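Protokoll der Arbeitsbesprechung Formteile und Behälter

Projekt: Druscombe
Datum: 19. August 2020
Leitung: Viorica Bucur
Protokoll: Ecaterina Gavrilă
Verteiler: Projektgruppe, Werkstatt Coman, Ablage

TOP 1 Protokoll der letzten Sitzung
Das Protokoll wird ohne Änderungen genehmigt. Der offene Punkt zur Artikelnummerierung wird unter TOP 5 behandelt.

TOP 2 Behälter und Halter
Frau Bucur berichtet über den Stand am Arbeitsplatz. Der dunkelgraue, oben offene Behälter mit schrägen Wänden und ebenem Boden bleibt in der jetzigen Form in Verwendung. Eine Variante mit senkrechten Wänden wird nicht weiterverfolgt. Der schwarze Halter ist als Aufnahme für das gelbe, zweischenklige Teil festgelegt. Das Teil wird stehend eingesetzt, Schenkel nach unten.

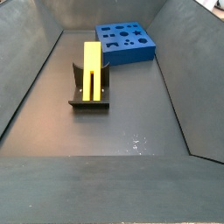

Die Werkstatt Coman fragt an, ob die Oberkante des Rückenteils gerade ausgeführt werden kann. Die Anfrage wird abgelehnt, die konkave Kontur bleibt. Für den Halter wird ein Ersatzexemplar beauftragt. Der Kostenrahmen beträgt 214 Euro einschließlich Schrauben. Der Behälterboden ist vor jeder Belegung trocken auszuwischen, Partikel und Abrieb sind zu entfernen. Die Anweisung wird in das Arbeitsblatt aufgenommen.

TOP 3 Blauer Block mit Formöffnungen
Die Anordnung der Öffnungen in drei Reihen wird bestätigt. Das Sechseck und der Stern bleiben auf derselben Seite, die große runde Öffnung bleibt in der Mitte der mittleren Reihe. Frau Gavrilă weist darauf hin, dass die Bezeichnungen in der Stückliste uneinheitlich sind. Für die breite Öffnung in der vorderen Reihe gilt künftig einheitlich »Ellipse«, für die Öffnung mit gebogener Innenkontur »U-Form«. Der Steg zwischen den beiden kleinen Quadraten wird nicht weiter verringert.

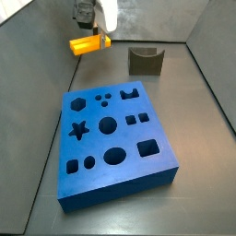

Die Firma Roltilis hat für eine Nachfertigung in gleicher Farbe ein Angebot über 1.946 Euro vorgelegt. Der Betrag liegt über dem Ansatz. Es wird ein Vergleichsangebot bei Duvisdale eingeholt. Zur Reinigung der Oberseite wird ein fusselfreies Tuch verwendet, Lösemittel sind nicht zugelassen.

TOP 4 Prüfung der Passungen
Geprüft wird jede Form einzeln, beginnend mit der hinteren Reihe. Die Prüfliste umfasst 116 Positionen, davon sind fast 100 bearbeitet. Die Restpositionen betreffen die kleinen Öffnungen. Klemmende Teile werden nicht nachgearbeitet, sondern mit Positionsnummer zurückgelegt.

TOP 5 Verschiedenes
Die Artikelnummern werden aus der alten Liste übernommen. Neue Nummern werden nur bei geänderter Geometrie vergeben.

Aufgaben
Bucur: Vergleichsangebot Duvisdale, Antwort an Coman
Gavrilă: Stückliste und Arbeitsblatt anpassen, Restpositionen der Prüfliste

Nächste Sitzung: im September, Einladung folgt.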